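Sirkelow Home Forum > Kitchen > First kitchen, what to buy and what to skip

lawal_ogundipe
September 14, 2023
Hello all. I move into my first own apartment soon, in Wilari. The kitchen is very small, two drawers and one shelf. My aunt gave me a list with 87 items, and I think it is too much for one person. I cook rice, eggs, soup, sometimes fish. What did you really use in the first year? Also, do you keep ketchup in the fridge? The shelf in my fridge door is already full.

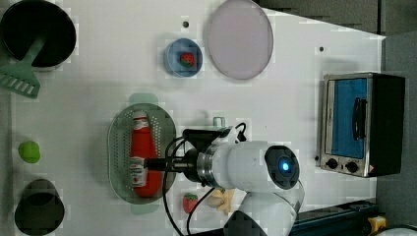
Yurani Sotelo
One good pot with a lid, one pan, one knife, a colander. I lived with this for two years and I cooked every day. Ketchup stays outside if you finish it fast, but I eat it slowly, so mine goes in the fridge.

Byung-chul Seo
I don't agree about one pot. If you make soup and rice in the same evening, you need two. Washing the pot in the middle of cooking is not pleasant.

Yurani Sotelo
I make the rice first and cover it with a towel. It stays warm enough for me. 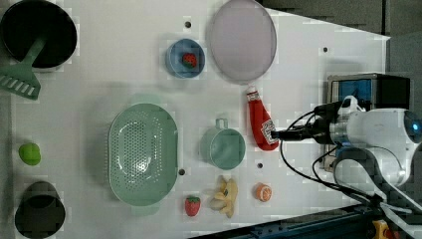

Page 2: Pots, colors and toaster ovens

Kyung-tae Yeom
Please don't buy a big set. I bought one of 8 pieces from Guerreiro in July and I use only three of them. The rest is still in the box under my bed.

Chae-won Ha
For me the set was worth the money, so it depends how you cook. What I would skip is the special tools, like an egg slicer. I would spend on cups and bowls in a color you like, because you look at them every morning. Mine are all green. 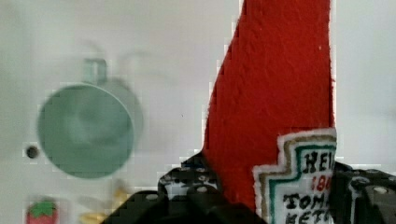

Round green container, toy strawberry

Byung-chul Seo
Color is nice, but weight is more important. Heavy bowls on a high shelf are a bad idea.

lawal_ogundipe
Thank you, this helps a lot. I crossed out more than half of the list. My aunt doesn't know yet.

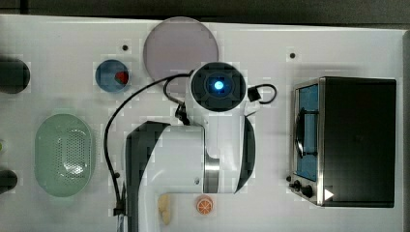
Is a toaster oven enough if the apartment has no real oven?
For one person it is enough. Measure your baking dish before you buy, the small Stultex did not fit mine and I had to return it.

Kyung-tae Yeom
Same with me, but it was the pizza.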